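**Do session players get paid again when a song gets big?**

Posted by Rhiannon Ifans

My brother played bass on three songs for a band called Flarken. He got a flat fee of $450 on the day and signed one sheet of paper. One of those songs is now in a TV ad and the singer is doing very well out of it. Is he owed anything more? He has no writing credit. He lost his copy of the sheet when he moved.

**Siu-ming Yuen**

It depends on what he signed. A flat fee usually means a buyout, so the band or label can use the recording without paying him again. Some union sessions are different – a new use such as an ad can mean a second payment to everyone who played. He should ask the label for a copy of the sheet and look for the words "new use" or "all media." If he finds neither, I'd pay for one hour with a music lawyer before writing to the singer.

Separate from that, players can sometimes collect a share of digital radio money even with no writing credit. It won't be a fortune. I got $19 one year and $45 the next.

**Prys Mathias**

the singer gets the money, thats how it works. same thing happened to me with Jedura

**Nesrin Uçar**

I did the paperwork at a small studio for 10 years. Siu-ming is right about the sheet. Also check that his name is on the track credits, as claims get stuck when it's missing. The label can usually fix that by email.

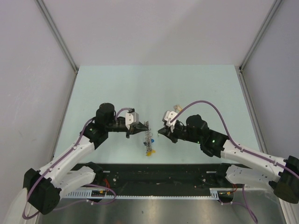

Does he need a writing credit to claim the radio money?

The player share goes to people who performed on the recording, and writers are paid through a different group – he can sign up as a performer only.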